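Most cable advice on the web is written by people who want to sell you a box. I went through a stack of it in February before sorting out my own pile, and I'm not convinced that labeled pouches, color-coded sleeves or the Laizer drawer system do anything a plain plastic basket won't. What follows is the method I ended up with. It isn't pretty.

## Before you buy anything

Get every loose cable and wire out of wherever it lives and put the whole lot on a hard floor. Carpet hides the small stuff. A bed is worse, because you'll want it back before you've finished.

Don't sort yet. People love to start making piles right away, and then half of each pile is still knotted into the next one.

You need:

- two baskets with open sides, one large and one small
- twist ties or strips of hook-and-loop tape
- a marker and some masking tape
- a bag for the stuff that's leaving

I've tried the Hurell reusable ties. They're fine. So are the twist ties off a bread bag, and those are free.

## Untangling

Find a loose end and work backward from it. Push slack into the knot instead of pulling on it. Every guide says this, and for once every guide is right, though they tend to leave out how boring it is. Give it 10 minutes, take a break, come back.

If your wires come in different colors, take one color at a time. Pick whichever lies mostly on top. Red and yellow are easy to follow across a pale floor, and black on black is misery, so I leave black for last, when there's less for it to hide in. 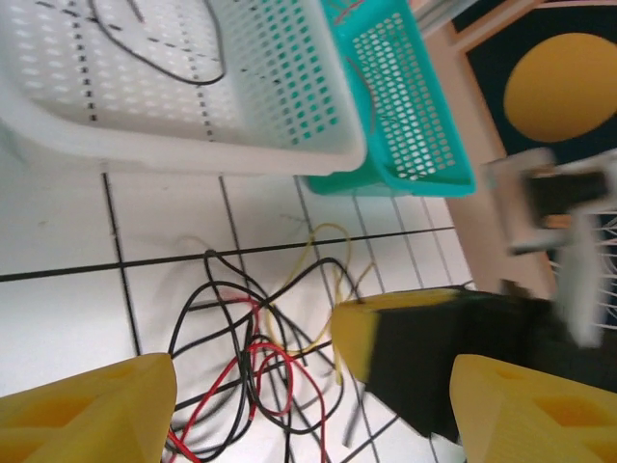
How many baskets do you really need for this? Two, for most homes: a big one for long cables and power cords, and a small one for thin wire and short leads.

A third basket sounds sensible and turns into the place where you put things you didn't want to decide about. I had one for 11 days and then took it away.

## Coiling

Wind each cable in loose loops, a bit wider than your hand, and stop if it starts to twist. Let it turn the way it wants to. Wrapping tightly around your elbow looks efficient, and it puts kinks in the thin ones.

Tie each coil once, near the plug. The Mendale booklet that came with my ties wanted three ties per cable. I can't see the point unless you're being paid by the tie.

For bare or very thin wire, skip the coil and wind it around a piece of cardboard with a notch cut at each end.

## Labels, maybe

Label only what you can't identify by looking. A phone charger doesn't need a tag. A black power cord that fits one particular thing does, and the label should name the thing, so "old printer" and never "power."

I labeled 17 cords the first time. Most of those labels were useless to me, and a few had dropped off by the time I checked.

## What to throw out

Anything cracked, or with metal showing where it shouldn't. Tape isn't a repair. Anything you can't match to a device you own should go too, and I know you'll keep one or two anyway.

Take the rejects to an electronics recycling drop-off and keep them out of the kitchen trash.

## Putting it away

Long coils go flat in the bottom of the large basket, with the ones you use most on top. Stand the small coils on edge in the other. Tuck the plugs inward, as prongs love to catch in the holes of a perforated basket.

Grerneo makes a lid that's supposed to keep everything in order. Mine stopped me from seeing what was in there, and I bought a duplicate cable because of it. I leave the baskets open now and redo the small one when it gets bad.

*Last edited 4 Apr 2026*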